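Ornella Benedetti
1 December 2020

1/ Went to the Lornier open day so you don't have to. 40 minutes of slides before we were let anywhere near a robot. The word "seamless" was on most of them.

2/ The pitch: Mancuso, their walking robot with hands, will be working in the Hovau warehouse by next October. Doing what? "Flexible tasks." I asked twice. Got the same two words twice.

3/ Agata Pace ran the floor session and was a lot straighter with us than the slides were. She said 4 of the 11 runs they tried during setup ended with someone hitting stop. I'd have put that on slide one.

4/ Also asked what happens on a floor that isn't carpet in a conference room. Warehouse tests are "planned." OK.

5/ Price wasn't discussed. Neither was battery life, and I did raise my hand.

6/ The demo area was a patch of carpet marked off with yellow tape. Feet inside the lines, hand out over the top strip, a floor outlet with a white cord plugged in not far off. I've seen warehouse floors. They don't look like this.

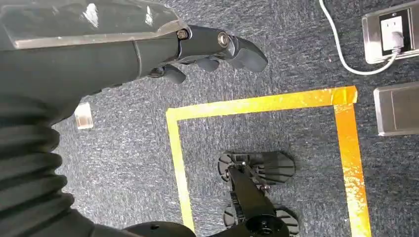
7/ Things I'd want before believing any of it: a full shift on video with no cuts, the stop count, and who's standing next to it the whole time.

8/ They say 549 people signed up to see this. Next one is in Vollomau. I'll probably go, mostly to ask about the battery again.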